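Covering a white work table – paper or mat?

Forum: Workshop and Craft Room > Tables and Surfaces

brikeo_bench
Wednesday, 8:40 pm
I have a white tabletop that I use for gluing, soldering and sorting small parts. It was clean when I got it and I want to keep it that way. I've been putting down paper from a roll but it is never wide enough. What does everyone else cover theirs with? I'd like to stay under $20.

acorrigan62
Two sheets of white paper side by side. Bring the edges together so the seam runs from the back of the table to the front, and tape it from underneath. When it gets dirty you throw it out. I buy a pack of 90 large sheets and it lasts me most of a year.

Flavau
Paper is a waste of money in my opinion. A cutting mat costs more once and then you are done. Paper also curls at the front edge and you catch your sleeve on it.

acorrigan62
It does curl at the corners. I live with it. On a cutting mat I can't find a dropped screw because of the grid lines, and glue doesn't come off mine. Paper is plain and everything shows up on it, including the dirt, so you know when to change it.

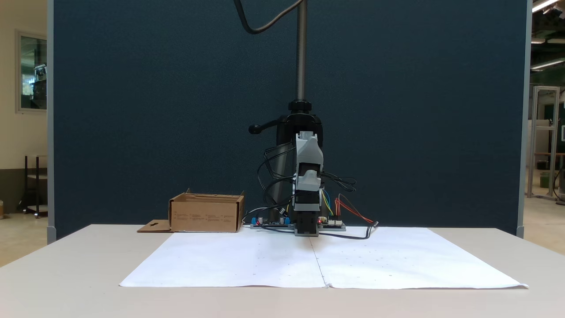
RE: Covering a white work table – paper or mat?

goment746
I'm with acorrigan62 on the two sheets. Specks and little dots all over the paper don't bother me, I change it when I can't tell a speck from a part. The seam is fine for anything except writing. If you write on it your pen will go through the gap, so keep a pad handy.

A navy fabric partition behind a white table is good too. Light-colored wires show up well against it. Black cables are easier to see down on the paper.

Flavau
And the cardboard box? Mine always ends up on the table with the flaps open and takes up a third of the space. Boxes go on the floor.

goment746
On the floor I kick it. An open box on the left side is where my packing goes until the job is finished, then it all leaves together. If you cut a flap off, put it in the box too.

brikeo_bench
So tape on the underside only? I used masking tape on top last time and it lifted when I slid things over it.

acorrigan62
Underside only, one long strip. Flip both sheets face down, butt the edges, tape, flip back. Don't overlap them or you get a ridge. I don't tape the outer edges to the table at all.

Flavau
I would tape the front corners at least. That fixes the curl.

acorrigan62
It also leaves residue on a white top. I spent a whole evening in February getting it off with rubbing alcohol.

brikeo_bench
OK, going with paper for now. I'll look at mats again if I get tired of changing it. Thanks all.

Aisling Corrigan (acorrigan62)
One more thing – roll the sheets backward overnight before you lay them. They sit flatter.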